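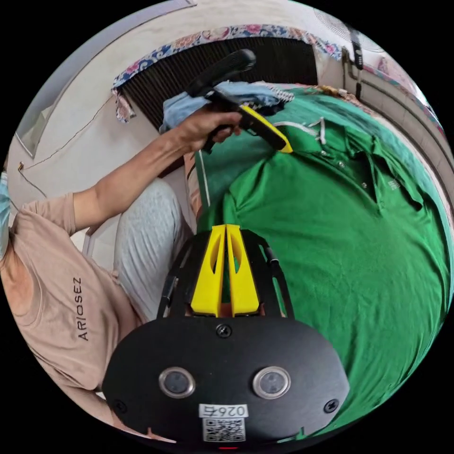

Jolasico Opens Orders for Skodeck, a Spelling and Word Study Program for Families Teaching at Home

Tuesday, September 3, 2024

Hi, I'm Ojārs Stankevičius, and I get to write this announcement myself because we are a very small company and I happened to be the one at the keyboard. Orders are open today for Skodeck, our first full spelling program for kids in second through fifth grade!

Some of you have been using bits of it already. It started as a stack of index cards I made for my older son, who could read just about anything you handed him and still spelled "because" a new way every morning. We tried two workbooks that year and he filled them both in, got nearly everything right on Friday, and lost most of it by the next week. So I started mixing the old words back in with the new ones, and after a while there was a shoebox, and then my wife wanted her kitchen drawer back.

Skodeck is that shoebox, cleaned up. Each set has 1561 word cards sorted by pattern (silent e, double consonants, the -ough words everybody dreads), plus a teacher book and a student notebook. A lesson takes one short sitting. Your child reads a card, says it, covers it, writes it, and checks it. Cards they miss go to the front of the box and come back tomorrow. Cards they know go further back and turn up again later on, usually right when they've gotten a little too comfortable.

You don't have to start at card one. There's a placement page in the teacher book, and if you have two kids at different levels they can share a box with the colored dividers (extra dividers are sold separately, sorry, I know). The dictation sentences are matched to the patterns, but please swap in lines from whatever you're reading aloud. We used a lot of pirate stories at our house and I'd do it again.

Before printing, we sent early copies to 200 families, and they were wonderfully blunt. The notebook lines were too narrow for second graders, so those are wider now. The old Lesson 14 had far too much in it and has been split up. Several parents asked for a cursive version of the cards — that one is coming in January, and if you already own a set you'll be able to buy the cursive cards alone.

We're also bringing back Zestari, our little grammar game, which sold out in the spring. The new printing has the same rules and sturdier cards. If you have the old edition, there's no need to replace it.

The first printing of Skodeck is 3648 sets, and they're packed and shipped by our friends at Vũ, who handle all our orders. Co-ops ordering together can write to us for a group price. Please tell us which grades you're teaching so we send the right number of notebooks.

Sample lessons, the placement page, and the full word list are free on the Jolasico website. Print them, try a week, see how your kid does with it. Review copies are available for homeschool newsletters and blogs, and I'm glad to talk by phone — mornings are our school time, so afternoons are better.

Media contact: Ojārs Stankevičius, Jolasico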